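Home > Post and Parcels > Moving House

Post still turning up for the people before us – what can I do?

Nisha Sisodia
We moved to Wandutton in May and we still get post for the last owners, plus a few things for a surname that must go back further. Most of it is catalogues, but there are bank letters too and one that looks like a debt collector. I have been writing "not known" on them and posting them back, and it makes no difference. The new box goes up at the end of the drive next week. Would a fresh box with only our name on it help, or is that wishful thinking? Also, am I allowed to open any of it?

9 followers, 3 shares

Geeta Singhal
Don't open it. If you know it isn't for you, leave it sealed.

Put a line through the address but leave it readable, write "no longer at this address" on the front and put it back in a post box. If there is a return address on the back, circle it. Banks usually stop after two or three returns. Catalogues take longer, and it's quicker to ring the firm and read them the customer number off the label.

A name on the box is worth doing, but the postman delivers to the address, so don't expect much from it. What did help us was a box with a proper door. Our old one was a slot in the gate and half the returns I'd left out for collection blew down the lane.
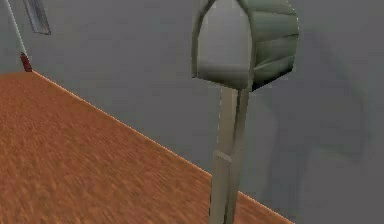

Post-mounted box with a rounded top.

For the debt letters, send one back with a short note giving the date you moved in. Don't give your full name or phone number. I kept a list of what I'd returned and when, and it came in handy when one firm said they'd had nothing from us.

Osvaldo Ferraro
Ask the estate agent for a forwarding address. Ours had one on file and passed a bundle on.

Vikas Rana
I agree with most of what Geeta says, but do check the electoral roll as well. The old owners were still listed at ours, and that was feeding a lot of the junk. 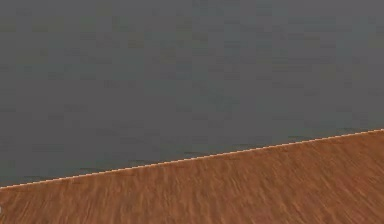
The council took them off after I filled in our own form. It went quiet after that, apart from one seed catalogue that I've given up on and now read myself.

Comments (2)

Ľudovít Polák: The circled return address worked for me, thanks.

Nisha Sisodia: Agent has been rung, list started.

Viewed 969 times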